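1/ Monday, teleop day on the PC assembly task. Goal is 108 clean demos for the Kondano set before the end of January. Posting as I go, sorry for typos

2/ Three parts per episode: RAM, CPU, hard drive. Each one gets its own take and its own label. We used to record the whole build in one go and the policy just smeared everything together

3/ RAM first. Gripper over the module, module upright in the tall holder. Approach angle matters way more than I thought – come in tilted and you teach it tilted 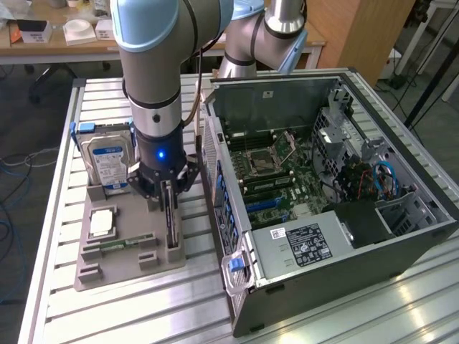 4/ Rules I gave the operators
– no pausing mid air to think
– if you fumble, recover and keep going, then tag it "recovery"
– dont delete the ugly ones!! we filter later

5/ 16 takes before lunch, 14 kept. Two lost to a timestamp drift between arm log and video. Shemweta's sync script flags it now, wish we'd had it last week

6/ Reaching inside the case is the slow bit. Fingers down by the memory slots, not much room, and everyone drives it differenty. Keeping all the styles in for now
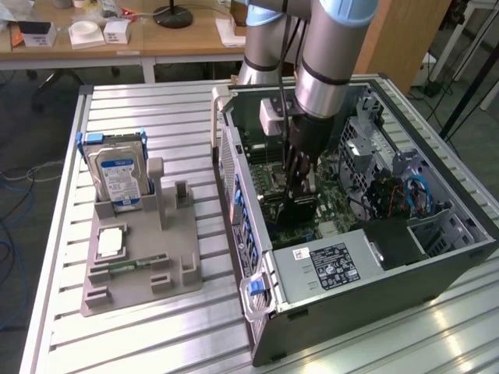 Emmanuel Mfaume: do you weight the recovery takes the same as the clean ones? We did at Trallorham and ours learned to fumble on purpose

7/ Ha, yes, worried about exactly that. Same weight today, going to try down-weighting on the next train run and compare

8/ Also shifting the fixture tray a bit between batches. Last set had it in one spot and the model basically memorized the table

9/ Back at it after coffee. CPU takes next – wish us luck with the lever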